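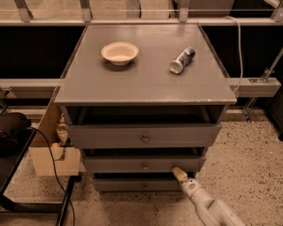
Grey bedside, three drawers and a cubby. Chips along the front edge, top drawer sitting a bit proud.

BEDSIDE TABLES — quick tips for drawers, chips and general clutter

Right, been meaning to get these down for ages. Mostly for painted wooden ones, the sort you get second hand, but a lot of it goes for any small chest.

Clear the top first
Everything off. Bowls, cans, mugs, the lot. Cans especially — one on its side with a dribble left in it will leave a sticky patch, and sticky on gloss paint picks up every bit of fluff going. Warm water, drop of washing up liquid, cloth wrung out hard. Dry it straight after. Don't let water sit near a chip, it creeps under the paint and you get a blister.

Old ring marks: a bit of bicarb on a damp cloth, light circles, stop as soon as it shifts. Test round the back. I took the shine off one corner going at it too hard and you can still see it.

Drawer that won't sit flush
Nine times out of ten something has gone down the back. Sock, usually. Pull the drawer right out and look before you start sanding anything. Then check:

- the drawer below isn't overfilled and pushing up
- runners, for grit or a dropped screw
- the back panel, they bow inwards when the pins work loose
- paint. If somebody has painted inside the opening the drawer's now too fat for the hole

For the last one, 120 grit on the edges only, few strokes, try it, few more. You can't put it back on.

Sticky runners
Candle stub. Plain white, no scent. Rub it on the bottom edges of the drawer and along the wooden runners, work the drawer in and out a dozen times. Wipe off the crumbs. Soap does the job too but goes tacky in a damp room. Never cooking oil!! It goes like glue by the winter.

Metal runners are different, just brush them out and use a tiny bit of dry silicone spray on a rag.

Loose knobs
Take the drawer out and tighten from behind, holding the knob still. If the screw spins and spins the hole's worn — matchstick with the head snapped off, dab of wood glue, push it in the hole, trim flush, leave overnight, screw back in. That's for knobs with a wood screw. If its a bolt going right through, put a washer on the inside.

Dull metal knobs don't always want replacing. Take them off, soak in hot soapy water for ten minutes, old toothbrush, dry on a tea towel. Some come up lovely. Some are just dull, leave them be.

If you do want new, measure the bolt hole before ordering. Ours were 5 mm and I bought the wrong ones twice. The Velimgate ones I ended up with are fine, bit small for big hands.

Chips on the edges
Front edge and the corners always go first. You don't need to repaint the whole thing.

1. Flick off anything loose with a fingernail.
2. Feather the edge of the chip with fine paper, 240 or so.
3. Dust off. Properly.
4. Primer on the bare bit only, small artist's brush.
5. Two thin coats of your colour. Thin!

Matching grey is a pain. Every grey is a bit blue or a bit green once it's dry. Take a drawer to the shop with you, they can match off that. Dwayne Lindgren swears by painting a bit of card, letting it dry and holding it up against the front, and he's right, saves buying a full tin of the wrong one. A 100 ml tester is plenty for chips.

Leave it a good few days before putting anything down on it. Feels dry long before it is hard.

The cubby
Black hole. Things go in and don't come out. Tips that have worked here:

- one shallow tray, slides out like another drawer
- paint or paper the inside a pale colour so you can see in
- books spine out, not stacked flat
- stick-on battery light if you're feeling fancy

What goes where
Top drawer, stuff you want in the dark — tissues, glasses, charger. Middle, things for the week. Bottom drawer is for heavy or hardly ever used, keeps the whole thing from tipping when you yank the top one. If there are little ones about, fix it to the wall whatever the weight.

Nadiia Hordiienko wrote in to say she lines hers with leftover wallpaper and doesn't glue it, just cuts it snug. Good one, easy to swap when something leaks.

Feet
Felt pads if you're on a hard floor. Wipe the feet with meths first or they'll be off in a week. If it rocks, shim the short leg with a bit of card before you go sawing the long ones. Check the floor aswell, try the table in another spot.

Next lot will be wardrobes, doors that swing open on their own mainly. Send yours in if you've got a fix for it.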